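Packing cell notebook — Drestness, November

In at 7:40. Second week of running the fruit and plant line with the arm doing the place moves and people doing everything else. Notes on how the work has shifted, for whoever writes up the Forkeo handover.

The main change is where people spend the shift. Before, four of us stood at the belt and packed. Now one person sits at the table with the pendant and the rest prep trays, check labels and deal with rejects. The sitting job sounds easy and is the one people ask to be rotated out of first. You can't look away for long, and you go home with a stiff neck instead of sore feet.
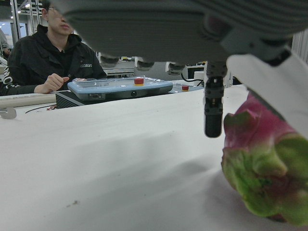 Dragon fruit at the table, pendant within reach of the operator.

Ran 80 place moves this morning on the slow profile. Stopped 2 by hand, both for fruit set down too close to its neighbor. Neither was a fault, so neither shows in the Shen log. This keeps coming up. If a person stops the arm on judgment there is no record unless that person writes it down, and then the weekly numbers say the operator did nothing all morning. I want a manual stop column on the sheet before the next count goes upstairs.

Plants after the break. They are slower to prep than fruit and the packers know more about them than the recipe does. A packer will turn a rosette a little before setting it out so the outer leaves don't take the load. That turn was never in the work instruction because it never had to be. Added it as step 31 — wording needs a check from the people who do it.

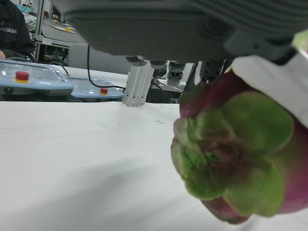 Clandance wrote in the margin here that step 31 is fine but it should be paid as skilled work if we are going to write it down and train from it, and that the grade sheet still lists everyone at the cell as general packing. Fair point. I have no say over grades but I'll put it in the handover as an open item with that wording.

Moved over to the hand setup after lunch. Desk side is still a mess of cables and I would like the spare bundle off the surface before anyone else is trained there. Checked finger travel, no change to the settings from last time. Left the grip values alone.
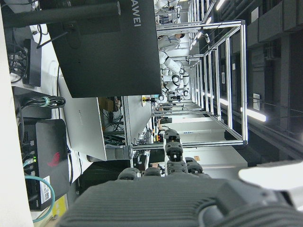 Training is the other thing that has moved. Under the old setup a new starter stood next to someone for a morning and picked it up. With the cell they get a slide deck and a sign-off, and then they are alone with the stop button. Two sessions is what the plan allows. I'd rather have 2 sessions plus a full shift sitting beside an operator, with both names on the sheet. It costs a shift of labor once per person, and we are losing more than that on calls across the room asking what a message means.
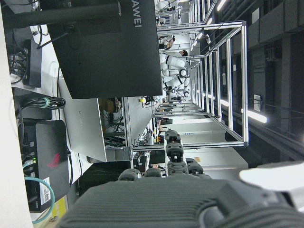

Clandance

Adding to the above while I have the book. Breaks need sorting out. When the belt was manual we all stopped together. Now the arm is paused only if the operator asks for it, and people don't like to ask, so they eat in turns and hardly talk to each other. I'd put a fixed pause in the schedule and let the cell sit.

Also the messages on the pendant should be in the same words as the printed instruction. At the moment one says "hold" and the other says "pause" for the same thing, and I've been asked about it on every shift this week.

To do: manual stop column, wording of step 31, tidy the desk cables, ask Forkeo about the message text.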